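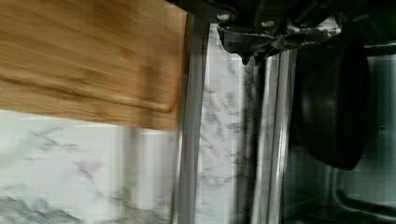

Handout 8: The Board and What It Sits On

Sep 13, 2019
By Prapai Prasertsri

Search the course notes Go

Toltwood Evening Kitchen Skills, bring this sheet with you. Last year's group left 45 of them in the sink.

Start with the groove. People call it decoration until they carve something juicy on the flat side. A groove like the one on our wooden board has a single job, to hold the liquid while you find a cloth, and it holds less than you think. A roast chicken will fill it. A ripe pineapple will fill it and carry on to your socks.

So: groove side up for meat and fruit, flat side up for bread and onions, if your board has a flat side. Turn it over and look. I have had students own a board for years without meeting its back.

White marble pattern with grey veins is handsome and hides nothing, beetroot least of all. Wipe as you go. Whether yours is stone or something printed to look like it, keep lemon juice off until you've found out which.

Washing. Hot water, a little soap, both faces, every time. Wash one face only and the board cups, and then it rocks, and then you are chopping on a seesaw. Never soak it. The dishwasher is for people who enjoy buying boards. Stand it on its edge to dry, with air on both sides.

Oiling. Food-safe mineral oil, warm if you can manage it. Leave overnight, wipe off in the morning. Do it when the wood looks thirsty. My own went without from January until the summer and looked like driftwood. 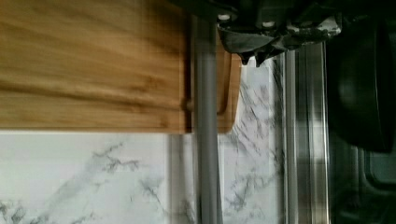 The handle slot

A long rounded slot near the end of a board is for fingers, and for hanging if your hook is up to it. Check the hook first. A big board comes down with conviction.

It's also the bit everyone forgets to clean. Dough gets in there and sets like grout. Use a bottle brush, then run a corner of the oily cloth round the cut edge, where the end grain drinks more than the rest.

For next time: oil one board, any size, and bring it in. Marks out of 75, with some lost for puddles.

Comments (3)

plamus_pete: Olive oil ok? It's all we've got in.

P. Prasertsri: No. It goes rancid and so will your sandwiches.

Wilta: Mine already rocks. Damp tea towel underneath seems to help, though the chopping still sounds like a horse.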